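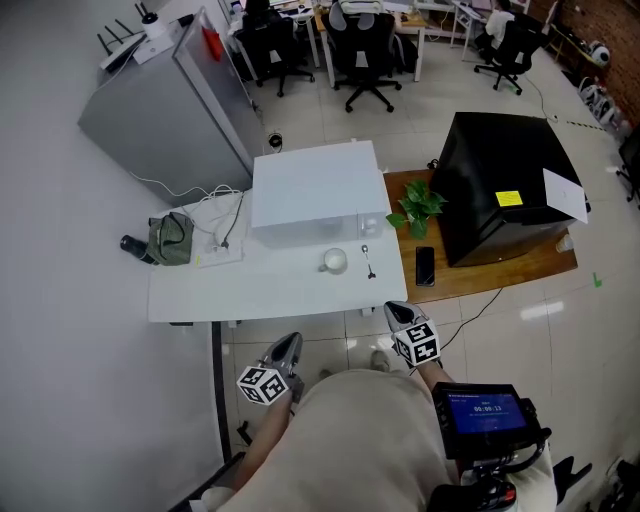 Hand-held grippers at the white table, timer at 13 seconds. Mug, spoon and microwave are the props.

From: Pluvier robotics club
To: club list
Date: Jun 25, 2021
Subject: Re: [pluvier-list] Which task for Sindden?

Hello all,

First, thank you for the pile of replies to this one, I loved reading them! Answers are mixed in with the quoted message.

> We still haven't settled on a household task for the Sindden
> round. Is it the mug or the plug board?

The mug! Mug and spoon into the microwave, door shut. I know the plug board had its fans (I was one of them until Tuesday) but the mug job uses both hands in a way that really shows off what the Camargo grippers can do. One hand has the door while the other does the carrying, and you have to think about your elbows far more than you'd expect. It's brilliant fun.

> Can first-years record, or do you need to have done the
> soldering course?

Please do record! You don't need any soldering at all. If you can hold a gripper in each hand and keep the marker cubes pointing outwards, you're in. We had 7 new people try it this month and their demos are every bit as smooth as mine, maybe smoother. I've been going too fast at the door and the tracking drops out when I do.

> How many demos have we got, and how many do we want?

We have 999 good ones on the club drive, so whoever records next gets to be number 1000 and I am very jealous. The target is 2638, an odd number that comes from the way Pristerero splits its training sets. Keep each go short. Start the timer, do the task, stop the timer, put the mug back, go again.

> My last batch was rejected and I don't know why.

Sorry, that should have come with a note. The spoon started in the same spot every time, so the model would only ever learn that one spot. Shift it a bit between goes, turn it round, swap it to the other side of the mug. The same goes for the mug handle. I've put your batch in the "maybe" folder and we can still use part of it for testing.

> Is there a rota?

There is now — it's pinned to the top of the wiki. We work in pairs, one recording and one checking the files, and then you swap. There are 2 slots left before the end of June, both evenings, and I'd be delighted to see them go to people who haven't had a turn.

One more thing for anybody training on the new data: pull the latest config first. The old one mixes up left and right, and the results are very funny but no use to us.

See you at the table!

Pluvier robotics club, data team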